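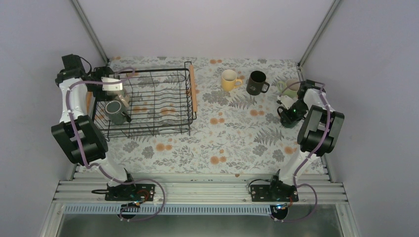 Gripper trial, mug and rack cell - left arm drops position hold

Status: open
Opened by: Marilou Maglaya
Assigned to: Odair Quintana
Site: Clunport

Problem
Left gripper loses its hold position after long runs. Right gripper, same firmware, does not. Both arms are working over the floral cover with the wire rack on the left side.

Log
09:40 - Swapped finger pads between arms. Fault stayed on the left.
10:15 - Ran 140 cycles on the dark green mug with the right arm. No fault.
11:05 - Left arm faulted after 3 cycles on the pale mug. Controller log shows 2,872 lines, mostly bus timeouts.
13:30 - Odair asked for more slack in the purple cable at the upper joint. Rerouted - timeouts down, not gone.

Next
Try the Mokgethi controller on the left arm with the same grip force. Jailson has the spare cable.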